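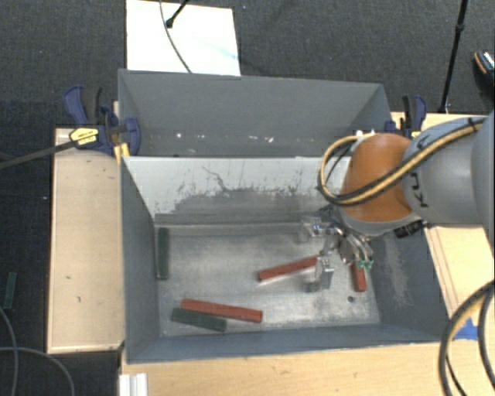

About Favska

We pick things up and put them in other things. Favska has done this for other companies since it had one bench and a kettle, and our customers have been polite enough not to ask why it takes a whole building.

What we do

Manufacturers send us parts in bins. The parts arrive in whatever heap the truck ride left them, and they leave sorted, counted and boxed. A good shift handles 2,000 pieces. For years that meant people leaning over metal bins and reaching for the bottom, and we had a very loyal relationship with the local chiropractor.

Now an arm does much of the reaching. Before it goes anywhere near a customer's order, it practices on plain blocks, red and dark green, in a gray bin with a second one right behind it. Blocks are harder than they look. They lie at angles, they lean toward walls, and they don't care about your schedule.

The bins are scuffed and scratched. We have a purchase request for new ones, number 306, and it is aging well.

What changed for the people

Let's start with the part everyone skips on these pages. When the arm was announced in April, the mood on the floor was not festive. Naveen Grewal, our floor lead, put a sheet of paper on the wall for questions and had to put up another before lunch. Most of them were the same question.

The answer was that no jobs would go, and none have. The jobs did change. Two of our pickers now set up and tune the cells, a line of work neither had asked for and both are irritatingly good at. Others moved to inspection, where you can sit down. Pay for the new roles went up, after a discussion we will call lively.

Some things got worse. The floor is quieter and people miss the talking. A stopped cell makes a chirp that follows you home. And there is a new kind of tired that comes from watching a machine think about a block – Naveen calls it babysitting with paperwork.

How we run it

Anyone on the floor can stop a cell and doesn't have to fill in a form first. New tasks are tried by the people who used to do them by hand, and if they say the arm isn't ready, it goes back to blocks. The Stistard job went back to blocks twice.

Where we are

Our main floor is in the old Vutora building, Unit 911, past the loading dock. Visitors are welcome by appointment. The next open house is 26/07/2025, and there will be sandwiches, assembled by hand.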